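So I've taken up quilting again, which my family will tell you is a threat. The last time I made a quilt it took 12 years and got finished the week the dog ate a corner of it.

This one is for my niece's baby, due in November, and I'm doing it by hand because my machine (the old Sullora, bless her) is in the shop again. Reinhold Kröger at the repair place reckons the tension assembly is shot and he's waiting on a part. He was waiting on a part in winter, too.

Anyway, hand stitching! I'd forgotten how much I like it. You put the radio on, you make a cuppa, and suddenly it's dark and you haven't started dinner. My stitches are all over the shop but they're getting smaller, and Cúc Sầm from the Flultard craft group has talked me into a proper leather thimble, after I spent a fortnight pushing needles through with a sore finger like a goose.
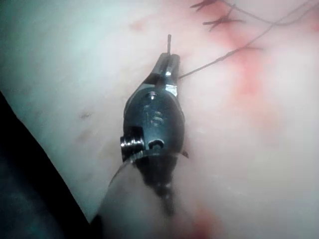 The other thing she got me onto is waxing the thread. Run it over the block, press it with a warm iron, and it stops knotting itself every second stitch. I was so cranky I hadn't tried it years ago. I'm using a grey cotton for the quilting and it's lovely on the pale blue -- a bit plain, maybe, but babies don't care.

I've got 2 rows of blocks done and the border still to cut. Colour for the binding is undecided. Mum says yellow. I'm leaning towards the green stripe I've been hoarding, if there's enough of it.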